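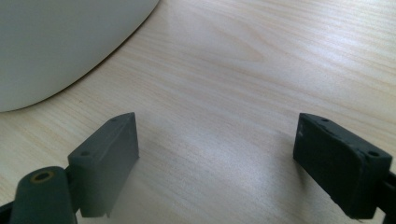
Minutes of the project meeting, hand-held demonstration work

Date: 21 Apr 2025
Present: Fionnuala Dolan (chair), Getachew Assefa, Ketsara Boonchu, Colm Conneely
Apologies: Treasa Ó Briain
Minutes taken by: Ketsara Boonchu

1. Minutes of the last meeting
Accepted with one correction. Under item 4, "remote arm" should read "remote-controlled arm at Bisatley". Colm asked that the two sites are always named separately in the minutes.

2. State of the recordings
Getachew reported that the Nillero set now has 2914 demonstrations made with the hand-held gripper. Most are table tasks: pick up, put down, turn over, push to the side. The recordings from February are still included, but he is not satisfied with them. In many of them the person closes the fingers before the object is fully between them, and then opens and tries again. Fionnuala asked if these should be deleted. Getachew prefers to keep them and mark them as "second attempt", so that they can be left out of the training when needed. Agreed.

3. Hand-held gripper or remote control
There was a long discussion. Colm has compared the two methods on the same task, placing a cup on a saucer. With the hand-held gripper he made 60 demonstrations in one session. With the remote control he made 15 in a session of the same length, and he was more tired afterwards. On the other hand, the remote recordings contain only movements which the arm can really do. With the tool in the hand it is easy to bend the wrist in a way that the arm cannot follow.
Fionnuala proposed to continue with the hand-held tool for the simple tasks and to keep remote control for the drawer and the door. Ketsara supported this. Colm agreed, but he would like the question to come back when the Coughlan report is ready.

4. Table surface
Ketsara raised the matter of reflections. The pale wooden tabletop shines under the ceiling lamps and a bright band of light goes across it, so part of the grain becomes nearly white. Getachew does not think this is a problem for big objects, but thin or light-coloured ones may be difficult to see. It was suggested to use a cloth, but Colm was against it - the cloth moves when the fingers touch it. Ketsara will try the lamps at a lower level first.

5. Finger pads
Spare pads have been ordered from Atero. The right pad has scuffs and worn patches, mostly along the upper edges. Getachew will change both pads at the same time, so that the grip stays equal on the two sides. The date of the change must be written in the log.

6. Instructions for new demonstrators
Treasa sent her draft by e-mail. It is 2 pages. Fionnuala finds it clear but asks for one more paragraph on how to start: fingers open, tool still, then begin. Comments to Treasa before the next meeting.

7. Other business
Colm needs a second charger for the tool. Fionnuala will order it.

Actions
Getachew: mark the second attempts; change the pads
Ketsara: test the lamps
Colm: send his comparison notes to all
Fionnuala: order the charger; reply to Treasa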